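Tokico Dustpan and Hand Brush Set: Six Weeks of Crumbs
Posted in June by the Small Rooms desk

I've been through a lot of dustpans. Cheap ones, a metal one that sliced my thumb, a long-handled one from Achterberg that I wanted to love and that lived behind the door falling on people. So when I moved into the new place (one bedroom, wood floors, a mattress that went straight down before I'd even bought curtains) I decided I was going to buy a decent little brush and pan set and be done with it. I went with the Tokico, and I've used it pretty much every day since.

My main test was the bed. I eat on the bed. I know! But I do, and toast crumbs and a quilted mattress are a terrible combination, because every single seam is a tiny gutter. I'd been using my hand, or the vacuum when I could face dragging it out, and the vacuum nozzle just grabs the fabric and won't let go. 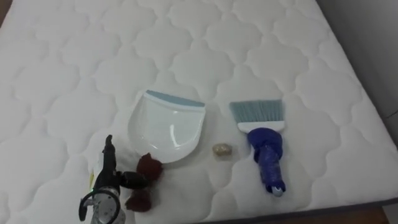 Crumbs are the easy part with this set. The bristles are soft, softer than I expected from the store shelf, and they get down into stitching without snagging or pulling up little threads. The tips are a bit splayed, and I was worried that meant they'd flick stuff everywhere, but a short slow stroke toward you works fine. Those rounded, cloud-shaped puffs on my mattress are about as awkward a surface as you could pick, and you do have to go over the dips between them a couple of times. Bigger bits, anything pebble-sized, you may as well pick up with your fingers and save yourself chasing them across the bed.

On the floor it's better still. The pan has a light blue rubber lip along the front, and it sits down properly on wood. I still get that annoying thin line of dust, the one you keep backing away from, but it's down to one extra pass. My old pan had a hard plastic edge and I'd end up wiping the last of it with a damp paper towel every time.

Capacity is okay. It's a hand set, so don't expect miracles. I weighed what it would carry for fun and got 135 grams of dry rice in there before it started sliding off the front when I walked to the trash. The back is rounded and deeper than it looks, so things collect there if you tip it slightly, and the sides come up just enough to stop fluff escaping.

Now the gripes. The pan is glossy, and glossy white plastic shows everything. Every smudge, every bit of gray lint that decides to cling on. Mine gets rinsed once a week and looks great for an afternoon. I also think the brush could be wider. If you've got a big kitchen you'll be down on your knees for a while.

And I wish the two pieces clipped together more firmly. The Dernum set my sister has snaps shut so hard you need both hands, which is its own problem, but at least it stays shut. The Tokico comes apart if you look at it wrong, and I've found the brush on the closet floor more than once.

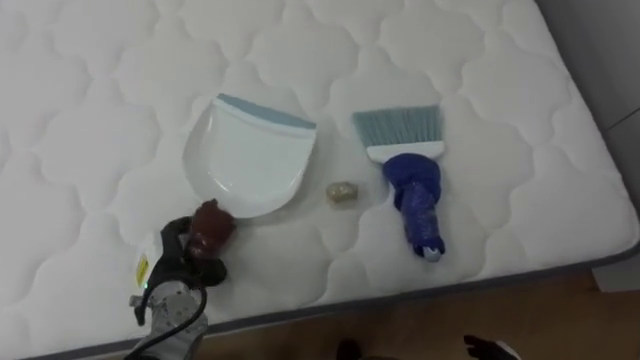

My sister's view is that no brush should go on a bed if it has ever touched a floor, and she says she'd keep two sets, one for upstairs and one for the kitchen. Fair enough. I wash the bristles in warm water with dish soap and let them air dry overnight, and they've kept their shape so far, but if that idea makes you itch, buy two.

Price-wise it sits in the middle. I've seen cheaper ones that shed from day one and I've seen fancy beechwood ones that cost more than my lamp. I'd buy this again. 7 out of 10, and it would be an 8 with a better clip.

Comments (3)

killemness_kate
Does the rubber lip come off for cleaning? Mine (different brand) traps hair behind it and it's disgusting.

Small Rooms desk
Not that I can tell, and I pulled pretty hard. I run an old toothbrush along the join.

porchlight66
Had the Achterberg long one too. Same story, fell over constantly, ended up in the garage. Might try this for the camper, the bunk cushions in there are all seams.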